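Review: An afternoon with Fludo, the simulated robot workbench
Reviewed by Mererid Lewis
Filed under: Tools, Open days

The Saveck open day in August promised "robots, refreshments and free parking." Two of those were delivered by two in the afternoon. The parking was a field.

I went for Fludo, a piece of software that lets you rehearse robot jobs in simulation before you let real metal near your real belongings. Saveck makes it. I run a very small shop that puts together control boxes for other people's machines, and I have wanted a robot to do the dull parts of my day for longer than I'd like to admit. I have also seen what robots cost. A program that would let me find out cheaply whether I'm dreaming seemed worth the drive.

The demo room was at the back, past the gift bags. Sandro Dal Bello was running it from a desk with a big screen on the wall behind him, and you watched the jobs from the robot's point of view, looking down past its own fingertips. I found this more useful than the usual sweeping angle from across the room, where everything looks graceful and you can't tell what it's about to pinch. 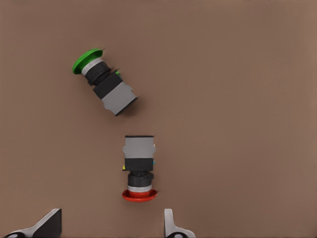 Sandro started with a parts job, which suited me fine, and he had the good sense not to narrate every twitch. He picked a task from a list, pressed a key, and let the room go quiet. If you have been to many of these days you will know how rare that is. At the last one I attended, a man with a headset told us we were standing in tomorrow. It was a hotel ballroom.

Setting up a job in Fludo is mostly choosing things from menus. You pick the surface, the objects, where they start and where you'd like them to end up. Then you either steer the arm yourself or hand it over to whatever controller you've brought. The menus are plain and the labels are in everyday words, apart from one called "Grasp Temper," which I asked about. Ilham Radwan, who looks after the object library, said it sets how firmly the fingers close. I said they could have called it "Grip." She said that had come up.

The library lists 2,233 objects. I scrolled for a while looking for terminal blocks and found an impressive range of mugs. You can bring in your own models too, though Ilham warned me that a careless import gives you something that looks right and behaves like soap. I appreciated the warning. The brochure leaves it out.

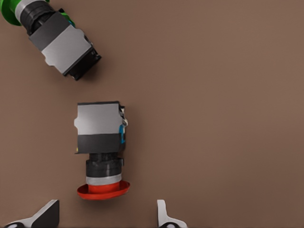
Reading time: 3 minutes

Steering is where I have complaints. The hand controller they lent me had a faint lag, and my first attempts had all the delicacy of somebody hunting for glasses in the dark. A boy ahead of me in line did far better and was insufferable about it, as was his right. There is a slow mode that helps a lot. It's buried two menus down and ought to be a button on the front.

The physics I liked. Round things roll when you nudge them, and a long part picked up by one end droops and swings the way it would for you or me. What you won't get is much in the way of grime. Every bench in Fludo is cleaner than any bench I have owned, and I'd want to know how a controller trained there copes with my lighting, my dust and my habit of leaving a sandwich near the vise. Sandro said you can change the lighting. He didn't offer a sandwich setting.

After the parts, he moved on to housework. There was a noticeable lift in the audience. I suppose most of us have come to terms with assembling our own switches, but washing up is personal. 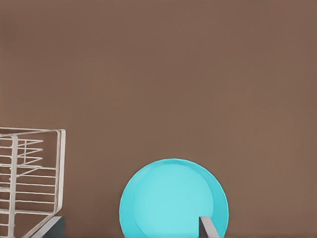 Can you use Fludo without owning a robot?
You can, and most of the people I talked to at the open day do. It runs on an ordinary desktop with a decent graphics card, and you only need an arm once you want to try the results for real.

Ilaria De Luca, who teaches evening classes and had driven farther than I had, uses it exactly that way. Her students share 3 licenses and no robot, and she said the main trouble is getting them to go home. She had a list of faults written on the back of her parking slip. We agreed on the lag. We disagreed about the sound effects, which I'd remove and she apparently enjoys.
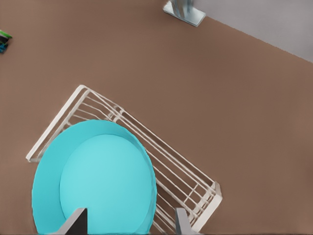 The kitchen jobs are a better test of the software than they sound, and I came away thinking more of them than of the parts work. A dish is an awkward thing for a two-fingered hand. With the fingers spread wide at the near side of a big turquoise plate, and nothing but thin white wires for a rack, you start to see how many small decisions your own hands make without sending you a memo. I had a go at steering this one as well. I will say only that simulated crockery is the correct kind for me.

Price: the single-user license is $237 a year, and the classroom one is by quotation, a phrase that always makes me sit down. For comparison, I also looked over the Grorolitz package on the next stand. It's prettier and has a nicer controller, but the menus assume you already know what you're doing, and I've never met anyone who did on the first day. The people at D'Amico had a stand too, with a very good coffee machine and a product I still couldn't describe to you.

Good: plain menus, believable physics, a view that shows you what the fingers are up to.
Less good: controller lag, slow mode in hiding, everything spotless, the beeping.

I've taken the trial license. Nazareno Palumbo at the front desk signed me up and gave me a gift bag containing a pen, a second pen and a map of the field.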